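Trays on the worktop: tidy or just clutter on a plate?

Started by marmaladehat
59 replies · 163 likes · Share

marmaladehat
Need some opinions please, because my sister and I have fallen out over this (not properly, but she's gone a bit quiet). I've started keeping my breakfast things out on a tray at the end of the table instead of putting them back in the cupboard every night. Plate, glass, mug, done. I come down in the morning half asleep, everything's in one place and I don't have to open the cupboard with the hinge that screams.

My sister says a tray is what people use when they can't be bothered to put things away. She's got one of those kitchens where there's a kettle and a single lemon.

I will say that I love this tray. It's a strawberry one, cream with a thin dark brown rim, and I've had my eye on one like it ever since my nan's got left behind in a house move. Found it in Tarkero when I'd gone in for bin bags.

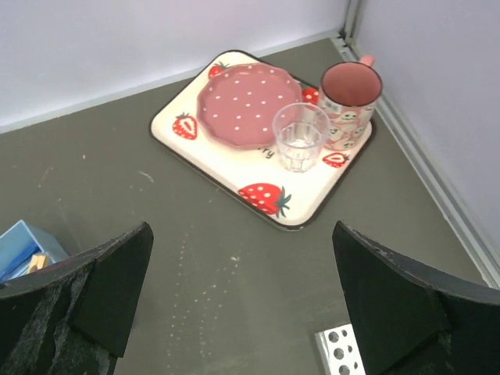 I've tried it for most of February now and I'm sticking with it, but I do have two problems. One is that things slide when I carry it. The other is that I can't decide whether the plate should go under the glass, so to speak, or whether everything wants its own bit of tray. At the moment the glass pushes right up to the plate and over the wavy edge a little, and it bothers me more than it should.

Anyone else do this? And does anyone have a sliding fix that doesn't involve a doily?

Like 31 · Reply

pottingshed_pam
I do it with my tea things and have done for years! Your sister can come and look at my cupboards, they're beautiful, because half of what was in them is on trays.

For the sliding, cut a bit of that rubbery drawer liner to fit. You can get it in white or cream and it hardly shows. Mine's been through the wash loads of times and only curled at one end.

Like 22 · Reply

Dunmore_Dave
Going to side with the sister, sorry. A tray is for carrying. Once it lives somewhere it's a shelf that you have to dust round. We had four on the go at one point, one for post, one for oils, one for keys and one that was meant to be for fruit, and I couldn't find room to butter toast.

Like 14 · Reply

marmaladehat
Four is a lot Dave, I'm only asking for one! And I don't have to dust it, it gets used every day.

Pam, drawer liner would cover up the strawberries though. There's a lovely big one near the front corner and that's the whole reason I bought it.

Like 9 · Reply

pottingshed_pam
Oh no, don't cover the strawberry. Just do little circles under the mug and glass then. Draw round the bottom of the mug and cut slightly inside the line.

Like 17 · Reply

Viera Sokol
I worked in a guest house (Tramley, up by the reservoir) and carried breakfast trays up two flights every morning, so this is my subject! Heaviest thing goes nearest your body, always. Tall things towards the middle. A glass out by the rim is asking for trouble, and an empty glass is worse than a full one for tipping if you catch it with your sleeve. We also wiped the tray with a barely damp cloth just before loading, which gave a bit of grip.

For a tray that stays put I wouldn't worry about any of that. Put them where you like looking at them.

Like 40 · Reply

Dunmore_Dave
Barely damp cloth is a good tip, fair play.

Like 6 · Reply

hobnobhal
Can we talk about the plate please. Pink with polka dots AND a wavy rim. Is it part of a set? My daughter wants exactly that for her first flat and all I can find is grey, grey or speckled grey.

Like 25 · Reply

marmaladehat
Not a set, I'm afraid! Just the one, from the odds and ends basket at Flileseo. The mug was a present, it's got little cartoon faces on the outside and it's pink inside, so I decided they were going together whether they liked it or not. I'd go and have a rummage, they put new bits out in the afternoon, after 4 usually.

Like 12 · Reply

Oldřich Halás
I disagree with Viera on one thing, the damp cloth. If the tray is wood underneath the print, a damp cloth every day will lift the edges eventually. I ruined a nice Meinecke one that way, it went up at the corners like a stale sandwich. Dry cloth, and rest a folded tea towel under the mug when carrying.

Like 11 · Reply

Viera Sokol
Ours were plastic and could have gone through a car wash, so you may have a point there.

Like 8 · Reply

biscuittinlid
As for the arranging, I'd turn the plate round the problem and put the glass ON the plate overnight. Less spread out, and you lift it off in the morning. My husband says it looks like a café that's closing.

Like 19 · Reply

marmaladehat
Tried it just now and it does free up a lot of tray, but then the glass hides all the dots. Might do it at weekends when there's more stuff about.

My sister has read this thread, by the way, and would like it known that it's two lemons.

Like 98 · Reply

Dunmore_Dave
What does she keep them in?

Like 27 · Reply

marmaladehat
A bowl. I've told her that's a round tray and she's gone quiet again.

Like 44 · Reply

Show more replies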